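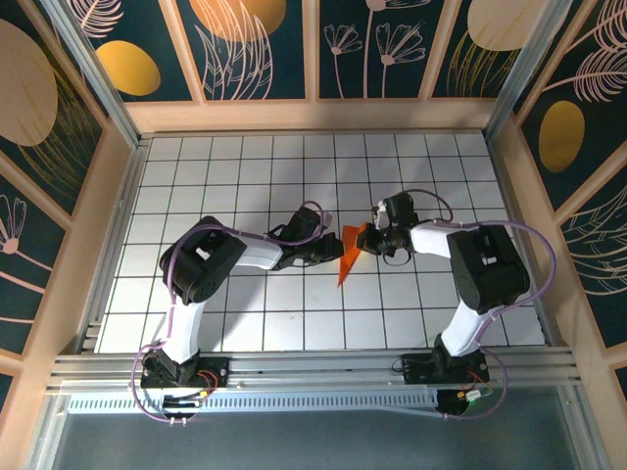 The orange sheet over the gridded top, with a pointed tip at its lower end.

Stomance Craft Paper, Bright Orange
Sold singly or in packs of 70

We've had a soft spot for this orange ever since Müzeyyen Kocabaş first brought a bundle of it into the Mallbridge shop one May, and it has been on the front shelf from then on. It's a proper cheerful colour, lovely for paper boats, lanterns and autumn leaves (and for the big silly hats that seem to come round every year). The surface is matt with a slight grain, so it's kind to the eyes under a bright lamp.

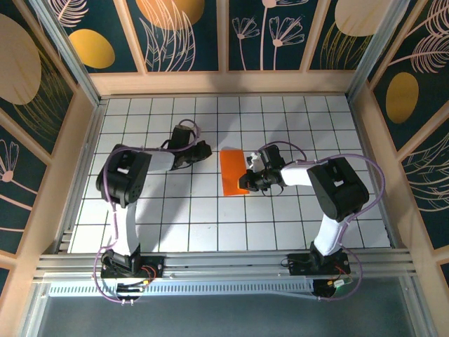

Bright orange on a white gridded surface, teal patterned panels behind.

The work surface is our Clustard tiled top, which we sell as well. The dark lines are handy for squaring up a sheet before you make your first fold, and the pale tiles let you see your edges nicely. Give it a wipe with a soft cloth and it's ready for the next job!

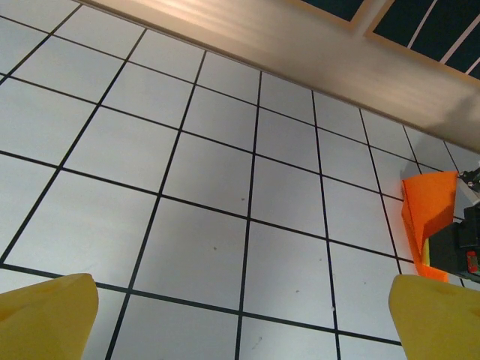
Umut Kozan wrote to us that he lines his paper up on the grid lines and hardly reaches for a ruler any more, though he does wish we did the top in a larger size. We've passed that along, Umut, and we'd quite like one ourselves.

If you're new to folding, go gently at first and press the crease from the middle outwards. Order code 263 for the paper, 57 for the tiled top, and please allow 3 working days for us to pack it all flat.
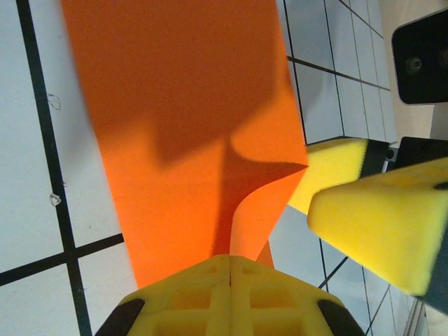

Will the paper hold a curve without being creased?
Roll it softly round a cardboard tube, leave it overnight, and it should keep a gentle bend by morning.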